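A bus shelter won a prize, and I am glad
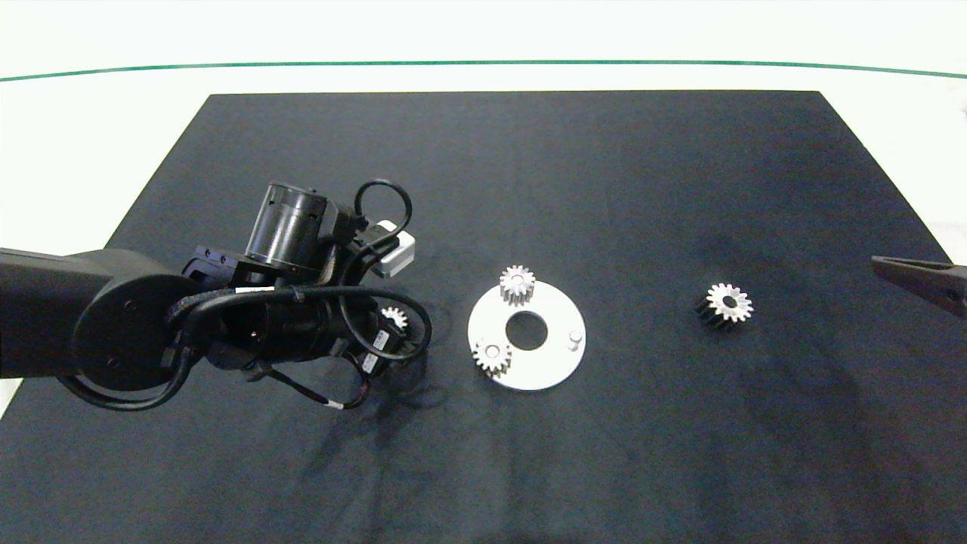

I must begin with a confession. When I came to live in Staren, I did not look at buildings. I looked for the cheap room, then for the shop, then for the bus. I come from a city where almost all was built in the same fifteen years and where you do not lift your eyes, because there is one more block of flats there and you know already how it looks. So it is a little strange that I now write for the third time this summer about architecture, and that I waited for the results of the Wultow Prize as other people wait for football.

The results came out last week. For those who live elsewhere: the Wultow Prize is given every second year to small public buildings in our valley and in the two valleys beside it. Small means that the building must have less than a certain floor area, I think it was made smaller this year, and public means that anybody can go in or under it without paying. There is no prize for houses. I like this rule very much. Private houses in magazines make me tired, with their one lemon on the long kitchen table.

This year 17 projects were entered and the first prize went to a bus shelter. It stands on the road from Staren to Landry, at the stop where the road turns down to the river, and it was designed by an office called Brodex, which has its rooms above the old savings bank in Landry.

There was some anger. In the local paper somebody wrote that a bus shelter is not architecture, it is furniture. Another person answered that for the same money the council could repair the swimming pool roof, and this is not true, but I understand the feeling. I have stood in the changing room there with a bucket next to my shoes.

I would like to defend the shelter, and I can do it as a person who uses it. I take the 11 bus from this stop on most working days. Before, there was a pole and a bin. When it rained we stood under the lime tree on the other side of the road and ran across when the bus appeared at the bend. The driver did not always see us. I missed it in this way more often than I want to remember, and the next one comes an hour later.

The new shelter is a low brick wall, bent like an elbow, with a timber roof that goes out a long way on both sides. The bench is set inside the bend. What I did not understand from the drawings in the newspaper, and understood only when I sat there in March with a cold, is that the wall is turned against the wind which comes up from the river, and that the opening is turned to the bend in the road. You sit, you are out of the wind, and you see the bus coming for almost a whole minute. You can finish your paragraph and put the book in the bag. Somebody must have stood at this stop on bad mornings to know this.

The roof I like less. It is deep and dark underneath, and in winter the lamp comes on too late. Also the water runs off at one corner only, down a chain, and when the rain is strong the chain splashes exactly where a person with a pushchair would wait. I have read that the chain is a Japanese idea. In a Japanese garden it is maybe very beautiful. At our stop it has made a hole in the gravel, and the hole makes a puddle.

The jury text says that the project "gives dignity to waiting". I read this sentence to my neighbour and she laughed so long that she had to put down her coffee. I think the jury should write in simpler words, but I also think that they were right. Before, you had the feeling that the bus company did you a favour. Now when I sit there I feel I am expected.

The second prize I find more difficult. It is the reading room in Wultow, the one that was made in the former weighing house beside the railway. You probably know the photographs, they were everywhere in spring. I went twice. The outside is done with great care: they kept the old doors and the big iron scale in the floor, and the new window is cut so that you see the platform and nothing of the car park. But the room itself is too loud. Every chair leg makes a noise on the stone floor like a small accident, and I was so ashamed of my chair that I did not move for one hour. A carpet would solve it. I suppose a carpet was discussed and the carpet lost.

There is also a special mention for the wash house in Landry, where almost nothing was built. They cleaned the basin, repaired the beams, put in one new step and took away the wire fence. I was surprised to see it on the list and pleased. It is hard to give a prize to work that you cannot photograph well. The public vote, which was made separately, went the same way: the wash house had 939 votes of 2223. The shelter was only fourth there, behind the reading room and the new toilets at the lake. I have nothing against the toilets.

I tried to find out how the jury worked, because the website does not explain it clearly. As far as I understand, the jury travels in one small bus for two days and must visit every building on the final list, also in bad weather. Before this rule they judged only from panels with drawings and pictures. You can see the difference if you compare the winners. The older ones look wonderful from one side, usually the side with the evening sun. There is a viewing platform above Landry that won in that time, and I never met anybody who stayed on it longer than five minutes. The handrail is steel and is either too hot or too cold, and the seat looks to the hill and not to the valley. On the photograph it is perfect.

One thing I would change. The prize money goes to the architects, and I have no problem with that, small offices earn little with such projects. But the name of the builder is not written anywhere. The brick wall of the shelter has a curve, and in the curve the joints are all of the same thickness, I have looked at them during many minutes of waiting. This was done by hands. In my country my uncle was a bricklayer, and he used to touch other people's walls when we walked through town, and make a face or not make a face. I am sure he would not make a face here. I wrote an e-mail to the prize office and asked who built it, and received a friendly answer that they will look for it. If they find it, I will add the name at the end of this post.

The ceremony is in the hall in Staren and it is open to all, but because of the situation this year the seats are limited and you must register before. I will probably not go. I was at the last one, and there were five speeches and then very small things to eat. The exhibition I will visit, it stays open into the autumn in the corridor of the town hall, with models of all the entries. Last time the models were for me the best part. There was one made completely of grey cardboard, for a footbridge that was never built, and a child had put a plastic cow on it. It stayed there for the whole exhibition.

If you want to see the shelter yourself, please go by bus. There is no place for cars at the bend, and since the announcement people stop there on the verge to take pictures, and the bus cannot get around them. Yesterday we were late at the station for this reason. Get out at the stop, sit down, wait for the next one. Bring something to read, and do not sit at the corner with the chain if the sky is grey.

Next time I want to write about the stairs behind the post office, which I promised already in the spring. I have still not found out why there are two handrails of different heights on the same side. If you have lived here longer than me and you know it, please write it in the comments.

Posted 2020-08-26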